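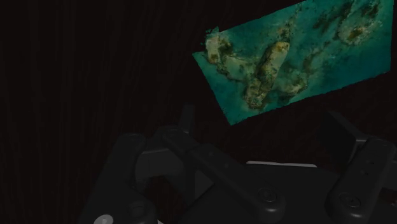
We went to the Haldane test facility to settle one line in next year's equipment plan: whether to buy a second multi-fingered gripper for underwater recovery work or put the money into simulator seats first. Fiona Baird came for operations and I came for purchasing. The morning was spent at the simulator desk, where operators practice approach and grasp before they are allowed near the tank. The rendered view is plain. A charcoal gray gripper fills the lower half, and beyond it a tilted panel carries a seabed texture in teal and brown, with a long lumpy formation lying across it. Everything else is close to black. For approach training that may be enough. For judging contact with loose material we would want more, and I noted it as a question for the vendor.

The simulator runs on Clemomero, licensed per seat per year. Eilidh Munro, who manages the facility, quoted 2 seats as the minimum order. Seats float between machines on the same network, so our existing workstations could be used if the graphics cards pass the vendor's check. Ours have not been checked. Import of our own survey scans is included, but conversion is billed separately after the first 100 tiles. We produce more than that in a normal season, so the conversion charge has to go in the budget as a recurring item.

After lunch we saw the tank. The gripper on the stand that day was a Pronada unit with 212 logged hours since its last seal change. Haldane replaces seals on a fixed schedule and keeps one full kit on the shelf per gripper. Lead time on a kit was given as nine weeks. Our current plan assumes four, and that is wrong.

Baird asked about downtime. The facility lost over 100 hours last year, most of it waiting for connectors and very little of it waiting for the gripper itself. Munro's advice was to order connectors with the gripper and to put both on the same purchase order, as the vendor's discount is applied per order. She also recommended against the extended warranty. It excludes flooding, and flooding was the cause of their only major repair.

We asked to see the Uvitz controller, which is the cheaper of the two on our list. It was on the bench with its cover off and was not demonstrated. The manual lists it as compatible with the Pronada hand. Haldane has not run the two together, so I have left compatibility open in the comparison sheet.

Points for the plan:

Move the simulator seats ahead of the second gripper. Training can start without tank time.

Add scan conversion as an annual cost.

Change seal kit lead time to nine weeks and order one kit with each gripper.

Request a written compatibility statement for the controller before any deposit is paid.

Get workstation graphics cards checked before the quote expires at the end of December.

Tank rental rates were promised by email and had not arrived when this was written.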